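Six weeks with the Rotance steam mop

I gave up on my old string mop in the end. It smelled, it dripped all the way down the stairs, and I'm fairly sure it was just moving the muck from one end of the hall to the other. So when the Rotance came down to 70 pounds at Baxter in Vindavcombe, I went in for lightbulbs and came out with a steam mop (typical me).

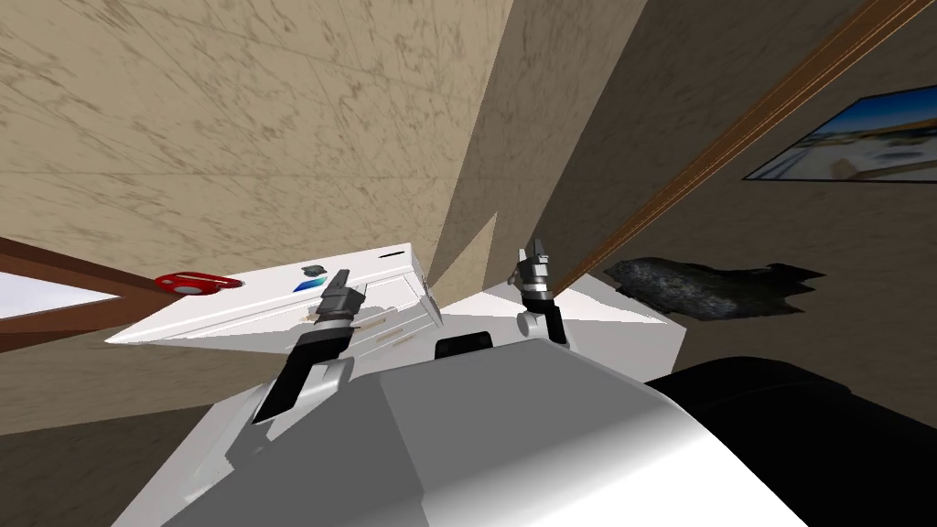

First thing to say is that it's heavier than it looks on the shelf. Fine when you're pushing it along the floor, a bit of a shock when you're carrying it upstairs with the tank full. It heats up quickly though, and the flex is long enough that I can do the whole kitchen and the passage from one socket – lovely!

I tried it on dried porridge, dog prints and a blob of jam I'd been ignoring. Porridge and prints went first time. The jam took a couple of goes and a bit of muttering. 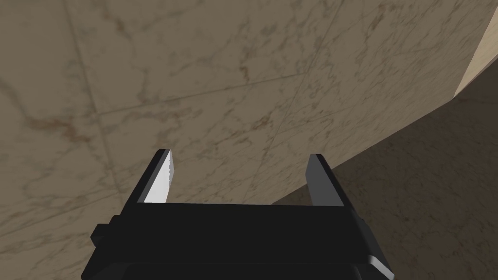
Kiri Ngata
Home and cleaning reviewer
Nov 17, 2018

My mum has the Ornadon, so I borrowed it for a weekend to compare. Hers is lighter and turns better round the loo, but the pad kept sliding off at the corners and I got very cross with it. The Rotance pad grips properly. It does come out sopping if you hold the trigger down too long, so go easy.

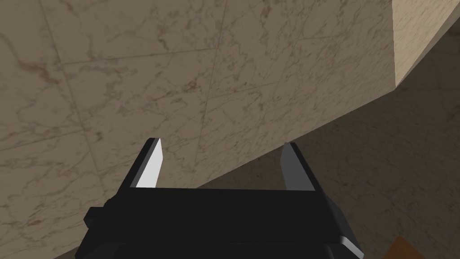 What I'd change

The tank is too small. I had to stop and refill halfway through the downstairs, and you have to let it cool first, so that's a tea break whether you want one or not. Spare pads are 6 pounds each as well, and you do need more than the one in the box.

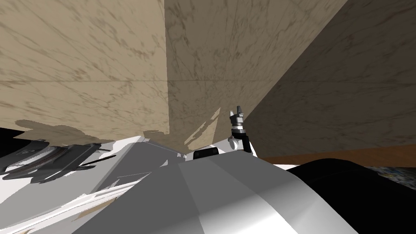

They wash well at 60, at least, and mine have kept their shape. Don't use fabric softener on them or they stop soaking anything up – I ruined one that way before I read the leaflet.

I'm keeping mine. Mum's having hers back on Sunday.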